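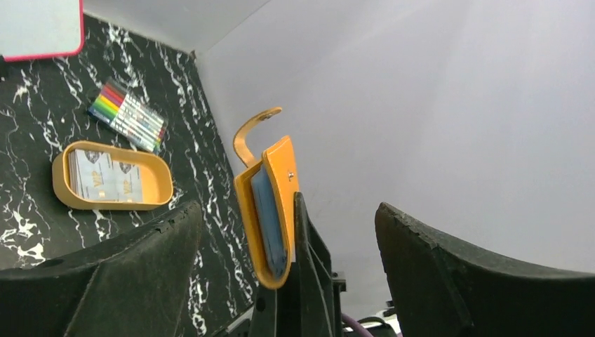

Card holder in the gripper, wrist view.

About > Company > What we do

Kalinowski writes control and perception software for robot arms. The company was started by Fouad Ezzat (motion control) and Wian Motaung (perception) and now has 8 engineers.

We maintain two products. Dovier is a grasp planner for small, flexible items such as straps, pouches and cards. It takes wrist camera input and returns ranked grasp poses with a force limit for each. Kirero is the tooling side — log replay, calibration checks and regression tests. The current test suite holds 352 recorded grasps and runs on every merge.

Releases ship in April and October. Each one is supported for 5 years. Integration questions go to the engineer who wrote the module.

Contact | © Kalinowski | Back to top
2 shares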